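Storing binders in the low office cabinets

This page applies to all staff at the Nidberg office who keep paper records in the low wooden cabinets along the aisles. It was revised in April by Yaa Lamptey, Records and Facilities.

## Before you begin

Ask for the cabinet key at the records desk. Check that each binder carries a label on its cover and that the label matches the entry in the register. Binders without an entry must go to Zuweira Mensah for numbering; the present series ends at 242.

## Placing the binders

1. Unlock the door and open it fully.
2. Place current binders on the shelf, laid flat, with the label facing up.
3. Place closed binders on the lower level.
4. Do not stack binders higher than 2 on either level.
5. Keep the top of the cabinet free of papers.
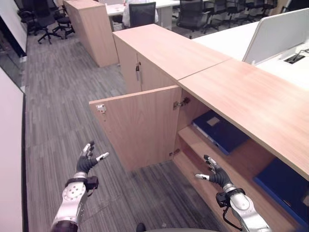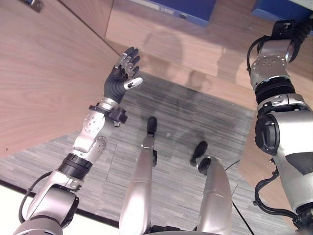 Binders must be returned to the same cabinet from which they were taken, even when another is nearer. Staff who need a binder for longer than one working day should sign the register and give the name of their section. The dark blue binder on the shelf in the first picture is laid flat, with its small tan label on the cover, and other binders should be placed in the same way. A binder holding more than 200 sheets should be divided before it is stored -- the rings do not close properly beyond that point.

## Closing the cabinet

Push the door gently until it meets the cabinet, then turn the key. If the door drops or rubs, do not force it; report the cabinet to Etornam Adjei, who keeps the list of hinge repairs. Keys are to be handed back by 5 p.m.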